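Friday, September

Cloth and spoon layout, small table.

Started at 3 in the afternoon after Shaimaa Lahlou brought the Trollau cloths back from the wash. Four in the stack, all the same weave, cut 400 x 300 mm by Ezzat's shop. Two have shrunk along the short side and go in the rag bin. The other two are usable.

Pressed one with the iron on low and it came out too flat, every fold slid open again. Left the second one as it was. The wrinkles help – a fold stays where you put it long enough to lay the spoons next to it.

The Fornolen spray did not lift the old mark from the first cloth, even after almost 100 minutes under a damp towel. Shaimaa thinks it is tea. I would rather try dish soap before we order more. Zolix sells a plain white version but the lead time is long and I don't like white on the patterned top, it glares under the lamp.

Spoons: went back to the white ones. The steel set was hard to see against the squiggles. Keep them away from the cloth at the start, toward the back right, bowls to the back wall.
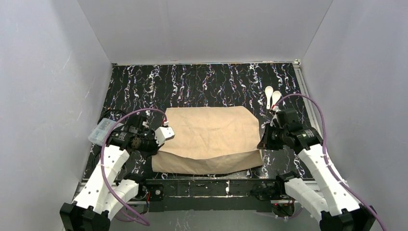
Start layout with the tan cloth and the two white spoons.

Cloth not pulled square on purpose. The front flap takes up a lot of room and I would like it shorter, so next time shift everything toward the back wall by the width of a hand.

To do
– soap test on the mark
– ask Ezzat about hemming, loose threads on both good cloths
– label the drawer, spoons keep ending up with the clips

Workshop notebook, internal use. Back to top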